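Zurnard Mirror and Frame
Handling Automation Project – Interim Report to the Brurnow Workplace Fund
Reporting period: spring through September

1. Where we are

At the time of our last report we had a signed grant agreement, an optimistic schedule and a crate. We now have a working cell on the finishing line, a teaching station upstairs in the old sample room, and a schedule that has been revised often enough that we have stopped printing it in color.

The short version for anyone reading on a phone: the Fehr arm is placing and turning small framed mirrors on one of our two finishing benches. It does this for one full shift a day. It is slower than our people and it doesn't get sore wrists. The second bench remains entirely human, and will stay that way until the items in section 5 are sorted out.

No one has lost a job or hours to the project. That was a condition of the grant and it was also a condition of anyone on the floor agreeing to speak to us.

2. What the money was for

For readers new to the file: finishing is the last stop before packing. A framed mirror arrives glass side up, gets checked at the corners, gets its felt pads, is turned, wiped, turned back and slid into a sleeve. Each mirror is handled over and over by its edges, and each time somebody pinches a narrow piece of wood and rotates a wrist. Do that through a shift and by mid-afternoon you are opening your water bottle with your teeth.

Wrist and thumb complaints made up most of the entries in our first-aid book for finishing last year. The project was funded to take the turning and placing off people's hands and leave them the inspection, the pads and the wiping. We said at the time that the wiping was a temporary arrangement. It is still a temporary arrangement.

3. Teaching the grip

The Fehr arm came with a grip routine suited to cardboard boxes. We don't make cardboard boxes. Its first approach to one of our frames was to take hold of it by the glass, with confidence.

The approach we settled on, with help from the integrator, Nokel, was to have our own finishers show it. They work with a hand-held gripper that matches the one on the arm, pick up and set down real product, and the recordings go into the training set. To date we have 904 usable recordings. We also have a large folder of unusable ones, which we have been asked to keep and which we are paying to store.

The finishers turned out to be fussy teachers, and the fussiness is most of the value. Left to ourselves, the project team would have had the gripper take the frame at the middle of the top rail, where there's plenty of room. The finishers took it by the side post, close in, with a finger on each outer face of the wood and nothing touching the mirror. They also insisted on foam on the fingers. Bare plastic leaves a shine on bamboo-look stock that you can't see until the customer can. 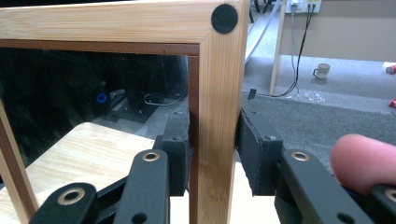

Holding a mirror frame by its side post with the hand-held gripper. The foam is due for replacement.

The foam deserves its own paragraph, because it has eaten more of the budget than anyone planned. It grips well and marks nothing, and it wears ragged at the edges long before the end of its promised life. We started with a recommended change every month. We are now changing pads whenever a finisher says they feel wrong, a standard the purchasing system has no field for. A denser foam was tried in June and it let frames slide. A rubber pad was tried after that and it gripped so well that it kept the frame.

4. Results so far

Bench one, arm in operation, figures for the most recent full month:

Mirrors turned and placed by the arm per shift: 120
Share of shift spent running without a person stepping in: 67 percent
Mirrors broken by the arm: 4
Finishers assigned to bench one: unchanged

The application promised a higher number on the first line. We were younger then. The second line is the one we would ask you to look at, as it was close to zero when the arm was switched on and has risen each month apart from July, when the building's air conditioning failed and everything in it behaved badly, staff included.

On breakages, the honest comparison is with the human bench, which also breaks mirrors but does not fill in a form when it does so. We have since introduced the form on both benches. It is not popular.

Wrist complaints on bench one are down. We would like to give you a percentage and have decided against it, as the group is small and one person's tennis season can move the result.

5. What has changed for people

This is the part of the report the fund asked us to expand, so we have.

The work has a different rhythm. Finishers used to set their own pace and speed up before lunch. The arm does not speed up before lunch. Several people described the first weeks as like cooking with a relative who is very careful. Most have adapted by doing pads for two or three mirrors ahead and then standing back, and the standing back took some getting used to, on their part and on the part of a supervisor who kept asking whether everything was all right.

The teaching work has been more welcome than we expected. Finishers rotate upstairs for half a shift at a time. It is quiet, it is done sitting or standing as they prefer, and there is carpet. The room is furnished with whatever was there when the sample department moved out, and we have had one complaint about the chairs and several about people who try to book extra sessions. Teaching hours are paid at a slightly higher rate, agreed in May after some discussion. We had not budgeted for that. We should have, given that the whole project now rests on what these people know about corners.

There has been some awkwardness about ownership. One of the finishers asked, reasonably, whether the arm would be doing things her way long after she had retired, and whether she would get anything for it. We did not have a good answer at the meeting. We now have a partial one: the grant-funded recordings may be used only on our own lines, and Nokel has confirmed in writing that they will not be taken to other customers. The question of pay for past recordings is still open, and we'll report on it next time.

Noise is a mixed result. The arm is quieter than the bench fan but it has a chime. The chime means it would like help. On a bad day it would like help quite often, and finishing has asked whether it could suffer in silence and show a light. Nokel has this on a list.

One unexpected change: the corner check has gotten better. With both hands free, people look longer at the miters, and more frames with an open seam are being sent back to assembly. Finishing is pleased about this. Assembly has expressed other views.

6. Problems and delays

Reflections. The arm finds frames with a camera, and our product is, regrettably, mirrors. In the first weeks it made several serious attempts to pick up the ceiling lights. Matte screens around the bench have mostly cured this. The screens also block the view of the clock, and a second clock has been purchased (see miscellaneous).

Felt pads. We hoped the arm would learn to work around frames with the pads already stuck on. A small black disc near the corner seems to confuse it, and it will sometimes hesitate over one for several seconds. More recordings with pads in place are being made now. If this doesn't work, the pads will have to go on after turning, which means changing the order of work on both benches and reopening a conversation everyone thought was finished.

Large frames. Still out of scope. We mention it only because the sales department keeps asking.

7. Spending

We are within the total but not within the lines. Foam and teaching pay are over. Travel is well under, as Nokel has done most of its support by video. We request permission to move the unspent travel money into teaching pay. The foam we will absorb ourselves.

8. Next period

Finish the recordings with pads on. Agree on terms for past recordings. Replace the chime. Decide in January, with the finishers in the room, whether bench two gets an arm at all. If they say no we will come back to you with a different proposal for that part of the grant, and we would ask that the fund treat it as a finding of the project.

The wiping is still temporary.

Submitted by the project office, Zurnard Mirror and Frame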